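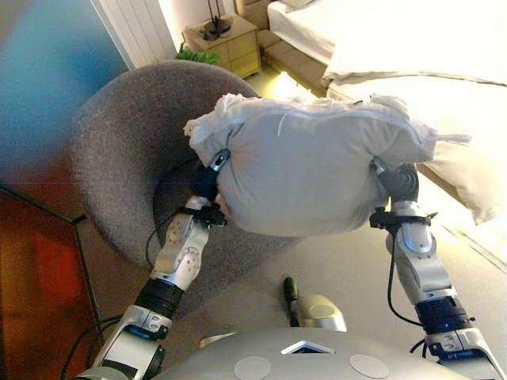
Sun 25 June

Quiet in the building, so I'm writing up the Doserville week before I forget who said what. Most of it is about pillows. I had no idea how many opinions a housekeeping team could hold about pillows until I started working on this, and I now hold several myself.

Where we are: the two-arm unit does pillows and only pillows. It picks one up, gets the case sitting right, puts it back. Sheets stay with people, bathrooms stay with people, and so does anything with a guest's belongings on it. Khoa wanted sheets in this round too and I talked him down, mostly by making him strip and make a double bed against the clock. He was sweating by the second corner!

The pillowcase with the zipper is still my favorite problem. A soft pillow bunches up the second you grip both ends, so the case shifts and you lose track of where the opening is. The ruffled edge makes it worse – the planner likes to treat the ruffle as the real edge and then pinches nothing but trim. Changed the grip point to sit further in from the end, four finger widths or so by my hand (must measure this properly, Khoa, I know). Haven't got enough runs on the new grip to say anything, so I'm not going to.

Now the people part, which is what I really wanted to get down.

Ngân Kim let me follow her for a full shift. She runs the floor at the Đỗ guesthouse and has done rooms herself for years, and she does not do pillows last, which is what our whole schedule assumed. She does them in the gaps. Bed stripped, pillows onto the chair, bathroom while the room airs, back to the pillows while she looks around and thinks about what's missing. She called it her looking-around time. If the machine takes the pillows, she loses the one job where her hands are busy and her eyes are free, and that's when she catches the dead bulb or the stain under the desk. I wrote that on my arm because I'd left the notebook in the van.

So we talked about that for a good while over terrible coffee. Her idea, and I think it's a good one: keep the check as its own step, on the sheet, with time against it. Otherwise the minutes we save get eaten straight away by an extra room, and everybody ends up walking faster for the same money. She's seen that happen with the new carts. I promised to put it in the report to Brirker in her words, with her name on it if she wants (she's thinking about that).

Other things I heard on the floor, in no order:

– Wrists and shoulders. Several people brought this up before I asked. Shaking a pillow down into a tight case all day hurts, and they'd happily hand that bit over.

– Nobody likes working with their back to it. Fair. I don't either. We should agree on where a person stands in a small room while the arms are up, and put that in the training instead of leaving folks to work it out.

– Who gets blamed when a case rips? At the moment damage goes on the room sheet under the cleaner's name. That has to change before any trial with guests in the building. Flagged it to Khoa in capital letters.

– One of the newer staff wants to learn to run it. She was asking better questions than I do. If there's a pay grade for operators it needs to exist before we show up, or it'll just be extra work with a nicer title.

Numbers for Brirker: they keep asking about 222 rooms, and I keep saying please can we do two rooms well first. Khoa has drafted a plan that starts with 64, with the same crew on the same corridor throughout so they can tell us what's annoying. I like the corridor part. I don't like 64.

Plustik sent new gripper pads to try, still in the bag. Khoa, they're in the second drawer, please don't open them until I've finished with the current set or we'll never know which change did what.

To do: measure the grip offset. Retype Ngân's shift timings (my handwriting got bad after lunch). Separate line for the room check on the draft sheet. Ask about the damage form again. Buy decent coffee for the next visit.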